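September
By Conceição Prata
Last updated 9:70 p.m. entry corrected to 9 p.m.

Progress report to the Reltine fund: Prumau touring car round

We were asked to say whether the postponed Prumau round can still go ahead this season. My view is that it can, on paper. I have seen a lot of paper this year.

The circuit has offered a new slot and the Bivau teams have agreed to it in principle. "In principle" has meant different things to different teams. Of the 9 entries we were promised in spring, two have sent a signed form. The rest have sent friendly emails.

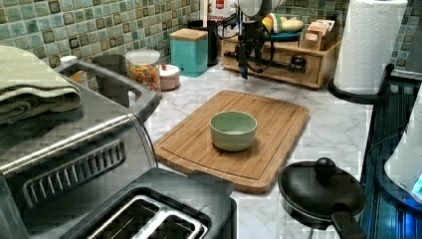

Cardoso replied that the forms were only held up by the tire contract, and that every team would sign within a day of seeing a final price. I would like to believe it. The same reason was given for the last deadline, and the price has not moved.

Freight is the larger worry. The trucks need 8 hours from the last venue and the schedule gives them a single night. If the first race runs late, scrutineering starts with half the cars still on the road. I raised this in the spring report and was told it would be looked at.

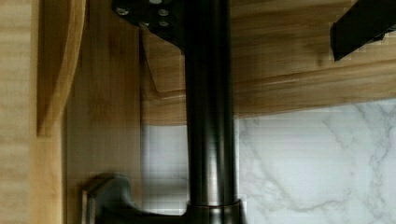 The hauliers want a deposit before they hold the trucks, and we have not paid it. I don't recommend paying until the entry list is firm, even though waiting may cost us the better rate.

Ticket sales stand at 70 percent of the target. That figure includes tickets carried over from the original date, and we don't know how many of those people plan to come. 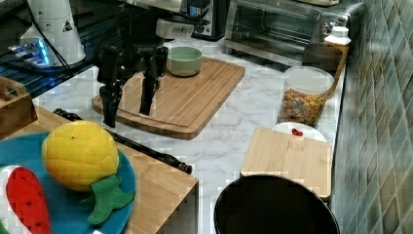
Surely the carried-over tickets are as good as sold, Cardoso wrote back on the draft, and refund requests have been low. They have been low so far. The refund window is still open, and most people ask near the end of it. 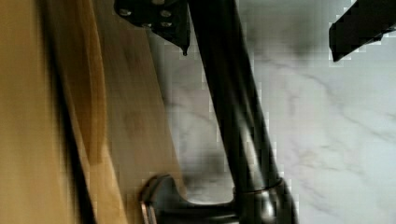 Paddock works are the one item I can report with some confidence. The drains are in and the power has been tested. The hospitality kitchen still lacks its sink fittings, and I have asked for a plain black spout like the one in the photo, in place of the costly set in the original quote. The medical room is waiting on a door.

I ask that the second payment be held until we have all the signed entries and a freight plan with times in it. The next report will follow once the hauliers have answered.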